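Blog > Robot stuff > Things that broke

Search this blog Go

Posted on a Tuesday by Nermina Leka

So the mug is fine. I'm saying that first because my mother reads this, and she's the one who gave it to me, and she called twice after I wrote "small incident with the arm" in the family chat.

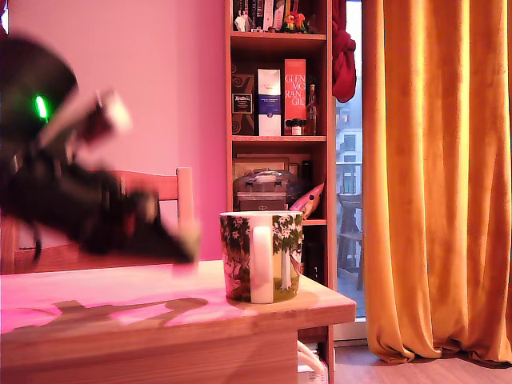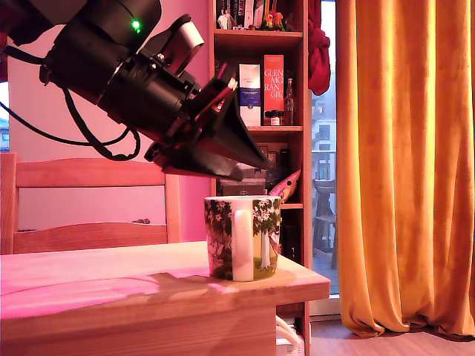
Same table, same mug, same black gripper in both, and if you think it looks close to the rim in the second one, well, yes!

Filed under: FAULTS AND NEAR MISSES

OK, what happened. I've been writing my own pick routine for the arm, which mostly means I teach it a hover point over the thing I want, then a lower point, then close the gripper, then back up. It had been going so well that I got cocky and bumped the speed from 17 percent to full while I was in the kitchen end of the room with my laptop. (Do not do this. Poonam Uniyal has told me not to do this. She has told me in capital letters.)

The run started, the arm swung across the table very fast, and then it stopped dead with a clunk I felt in my teeth. Protective stop. Joint error on the screen, and the log said the lower point was 315 millimeters below where I'd taught it, so it had been on its way straight through my table, mug first. It stopped before it touched anything. I stood there with my hand on the red button like I'd done something useful, when the controller had beaten me to it by a mile.

I spent the evening blaming the Gidateck driver, and I owe those people an apology, at least in my head. I reinstalled it. I swapped the cable. I read a 300-post forum thread where two guys argue about grounding. Then I sent the log to Zdenka Zupan, and she wrote back one line: "which tool offset is loaded at line 1639?"

Ugh. The old one. I'd changed grippers over the weekend and made a new tool file, but the script was still loading the old file halfway through, right before the descent. So the hover point was taught with one offset and the lower point got worked out with another. At crawling speed I would have seen it going wrong and had loads of time. At full speed, no chance.

What I've changed so far: the tool file loads once, at the top, and the script quits if anything tries to load another. There's a floor plane set just above the tabletop, and it can't go under that no matter what I type. First run of anything new is slow, with me standing next to the stop button and the laptop closed. And I practice on a plastic cup now. The mug is back to holding tea.

The one thing I still don't get is the clunk. Selma Shehu thinks it's only the brakes grabbing and says hers does the same, but mine has made a tiny tick at the elbow ever since, only when it folds back toward the base. I'm driving it over to her place in Hernton to get the cover off and have a look, and I'm not running it until then. If yours ticks too, leave me a comment and tell me what you found in there.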